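# Kekell to open car audio shop and training bay in January

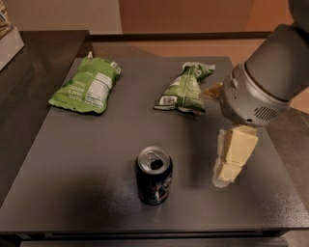 Kekell, the car audio installer that has worked out of a shared garage for the past 8 years, will move into its own building in January. The new shop has four drive-in bays, a listening room and a small classroom where outside installers can take courses in door speaker and amplifier work. Customers who leave a car for the day can wait in a lounge at the front, with square gray tables and the usual canned drinks and bags of snacks. The counter opens before the bays do, so cars can be dropped off on the way to work.

Owner Bontu Belay signed the lease in the fall after the garage's landlord asked for the space back. She said the company had been turning down larger jobs because only one vehicle would fit inside at a time.

"We were doing subwoofer boxes in the parking lot when the weather was good," Belay said. "When it wasn't good, people waited."

The shop will carry two lines it has not sold before. Aneder makes component speakers sized to drop into factory door openings with no cutting. Omoregie builds compact amplifiers that fit under a front seat, and Kekell will stock them in two-channel and five-channel versions. The company will keep selling Vurnon subwoofers, which make up most of its current business.

Fedir Romaniuk will run the installation side. He plans to have every car measured with a microphone at the driver's seat before and after the work, and the owner will get a printed copy of both readings. Until now the shop did this only on request.

"Most complaints we see are about the tuning," Romaniuk said. "The crossover is set wrong, or the gain is all the way up. You can fix that in an afternoon and leave the speakers alone."

Prices for basic work will stay where they are through the winter. A pair of front door speakers, installed with sound damping on the inner door panel, starts at $60 for labor. A full system with front and rear speakers, one five-channel amplifier and a Vurnon subwoofer in a sealed box is listed at $1,134. The same package with a custom box built to fit the trunk is $2,120. Tax and wiring adapters are extra.

The first installer course will be taught by Ramiro Esteban, who has built competition systems and now does mostly repair work. It runs over two evenings and covers choosing wire gauge, finding a clean ground point and tracking down alternator whine. Students need to bring their own multimeter. A second course, on fitting amplifiers in cars that keep the factory radio, will follow if enough people sign up.

Tiruwork Gashaw is handling course sign-ups and appointments. Work already booked at the old garage will be moved to the new address at the same time slot, and customers will get a call to confirm. Anyone with a car that needs the tall door, such as a van or a lifted truck, should say so when booking. Only one of the four bays has it.

Warranties on earlier installations carry over, and the phone number is not changing. The old garage will take its last car on December 27, 2018.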